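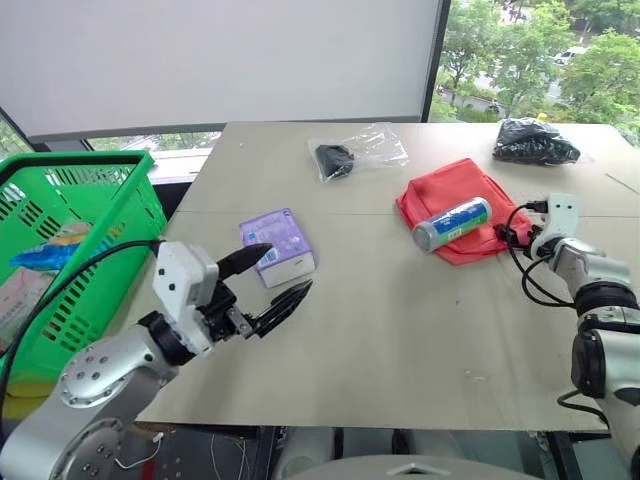

Fiction > Worldbuilding > Threads

Thread on how the calendar works in Narnside, the second book of the series. Several readers have asked why the dates in the chapter headings don't line up with the map appendix. They do line up, but you need the conversion.

Narnside is set in a river valley with two settled banks. Jiswood is the upper town, on the east side. Otley is the lower town, on the west. They share a language, a currency and a ferry. They do not share a year.

Jiswood counts from the founding of its mill. Otley counts from the flood that moved the river. The flood came 1127 years before chapter one, so every Otley date in the book is in that range.

The mill is older than the flood. Jiswood year 3293 is the same as Otley year 1127. The offset is fixed, and you can convert any heading in the book with one subtraction.

12 replies · 41 likes

Month names are where the first draft broke. I had given both towns twelve months and the same new year. That made the offset pointless: a reader could ignore it and lose nothing.

So Otley's year now starts at the spring high water and Jiswood's starts at first frost. Between those two points the subtraction is off by one. Chapters 9 through 14 fall in that gap. Most of the error reports I get are for those six chapters.

The order of events there is correct. Chapter 11 carries a Jiswood date that looks a year too late. It is the day after chapter 10.

Giáp is the ferry keeper and the only character who uses both systems in speech. When Giáp gives a date without naming the town, assume the bank the ferry is leaving from. The rule has no exceptions in the finished text. I checked every line of dialogue against it in February.

There were 2 exceptions in the advance copies. Both are in the court chapter. If your copy has Giáp saying "the ninth year of the low wall" while the ferry is at the east landing, you have an advance copy.

3 replies · 28 likes

On the magic, which depends on all this. A binding in the valley is a contract with a term. The term is written in years, and the years belong to whichever town's seal is on it.

A binding made under the Otley seal expires at high water. One made under the Jiswood seal expires at frost. A binding with both seals expires at the earlier of the two. The drowned king's binding has both.

That is why the ending happens when it does. The council in Jiswood reads the term in its own years and believes it has until frost. The term ran out in spring. The evidence is in chapter 3, in the description of the second seal.

A binding cannot be renewed after it lapses. It can be replaced, but the replacement needs consent from both parties, and one of them is at the bottom of the river – this is the plot of book three.

A reader asked whether the long-lived valley folk have a third calendar. They do. They count in spans, and a span is 300 years. They don't use it for anything shorter than a treaty, so it appears only in the prologue and on the boundary stones.

Spans are rounded down. A speaker who says "three spans ago" may mean almost four. Don't try to date the prologue from that line. I kept it loose on purpose and it will stay loose.

9 replies · 55 likes

Process note for people who build these. I keep one master timeline in plain day numbers, with day zero at the mill. Both town dates are calculated from it. I never type a town date by hand any more.

The drawback is that the master timeline says nothing about what a character believes the date to be. I added a separate column for that. Four characters are wrong about the year at some point, and one is wrong for the whole book.

The revised appendix has a conversion table, a worked case for the gap chapters and a corrected ferry schedule. The old schedule had the winter crossing taking less time than the summer one. It should be longer – the landing moves upstream when the ice comes in.

The map is unchanged. The scale bar is in Otley miles.

Replies are open for calendar questions. I won't answer anything on who holds the second seal.

17 replies · 63 likes · 8 shares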